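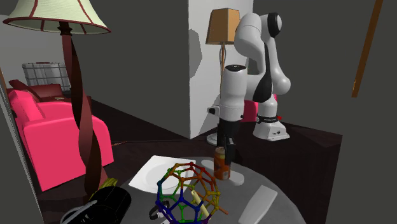

Grodwood Family Trip Planning – minutes, August 9, 2026
Held at the Grodwood unit, kitchen end. Started late, kettle.

Apologies: the Jakura cousins (footy finals, both kids).

Last minutes: read out fast, accepted. One correction, the esky went missing on the way home, not on the way up.

1. Where to in January
Two options left. Houseboat at Avovo, or the shacks at Sultana Beach. Houseboat sleeps 9, we are 17, so would need two boats. Shacks have a proper barbie and a jetty. Long talk about seasickness. Vote was for Sultana, not close.

2. Cost
Shacks come to 326 a night for the pair, bond on top. Works out at 69 a head for the deposit, kids under five free. Due before the end of the month or we loose the booking. Cash in the envelope or transfer, put your surname on it this time please.

3. Getting there
Convoy again – mixed feelings. Agreed everyone leaves when they like and meets at the bakery for lunch. Trailer rego needs checking. Tinny goes on the big ute.

4. Dogs
Allowed outside only. Old kelpie may not be up to the drive, to be decided closer to the time. Kennels is the fallback, Jakura lot to ring.

5. Food
Roster same as last year exept no curry on the first night. Bring own doonas and pillows.

6. Other
Sunscreen in bulk, yes. Karaoke machine, deferred.

Actions: deposit – everyone. Trailer – Avovo branch of the family. Kennels – Jakuras. Roster typed up and stuck on the fridge.

Next meeting after the deposit is paid, same place, bring a plate.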